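Tuesday, late.

Both folding tables are up in the front room. The left one has settled at an angle to the other and I have left a narrow gap between them, as the tops are not quite true and pushing them together only makes a ridge. Checked the catches on the legs. One was stiff; a drop of oil and 7 turns of the screw put it right. The edge band is sound on both.

Cutlery: Hye-jin lent me 2 boxes on condition that nothing goes in the dishwasher with the brass. I tried a fork and spoon on the table to judge the spacing per person. With a shallow steel bowl in the middle of each place the elbows are too close, so the bowls will go on the other table and people can help themselves.

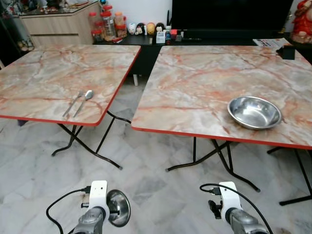
Jae-hoon thinks we should seat everyone on one side, facing the television. I disagree – the cabinet is low and the glare after four o'clock is bad. The jars with the red lids can stay where they are. They are too tall for the cupboard and I am not decanting them again.

Still to do: felt pads for the feet, which mark the tiles if dragged. Sundon had them in packs of 100, a silly quantity. Pui-shan may have spares. Rang her at six, no reply. Will try again before work.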